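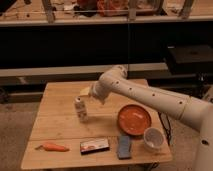
2025-04-05

Oil finish trials, batch 7. Continuing from the last entry, same test boards, same room.

Wiped the second coat of Helalora on boards A to D first thing. Thin coat, cotton rag, ten minutes to soak, then buffed off. Board B still has the dull patch near the left end where I sanded too fine last time. I took that one to 320 and the rest to 180, and the oil sits differently on it. Going back to 180 for everything from now on.

Room was 72 F when I started. Humidity read 39 percent on the wall gauge, lower than I'd like to compare with the March boards, but fine.

Flevum on boards E to H. It goes on thicker and smells stronger. Florencio thinks it wants a longer soak than the can says, so E and F got ten minutes and G and H got twenty. G came up tacky in one corner after buffing. Went over it again with a clean rag and it evened out. H looked fine.

Water ring test on the old boards from batch 6 (three weeks cured):

- Helalora, two coats: faint ring after an hour, gone by lunch
- Helalora, three coats: no ring
- Flevum, two coats: clear white ring, still there at 4 pm
- Flevum, two coats plus wax: faint ring, still there at 4 pm
- bare board: raised grain, dark ring, no surprise

I rubbed the Flevum ring with a bit of fresh oil and a gray pad and it mostly came out. That's worth something for a kitchen top. A customer can do that at home without calling us.

Coffee test not done. Used the coffee.

Aslı asked for a decision on the Uçar job by the end of the month. It's order 2091, two benches and a long side table, ash. They want it pale. Both oils yellow ash a little, Flevum more. I have one board with the white-pigmented Helalora and it stays close to the raw color, but you can see lap marks if you look across it toward the window. Need to try it on a full-length piece before I'd agree to it. There's an ash offcut behind the planer that should be long enough.

Rollelano sent the new abrasive discs. The 120s clog faster than the old ones on oiled wood. The 180s are good. Don't reorder the 120s until we've used up the box.

Rags are hung flat on the outside line, not in the bin. Please keep doing this.

To do:

- third coat on A to D, tomorrow if they feel dry
- check G corner again
- cut the ash offcut, sand to 180, pigmented oil in one pass end to end
- ask Florencio where the second humidity gauge went
- write the batch number on the back of board F, I forgot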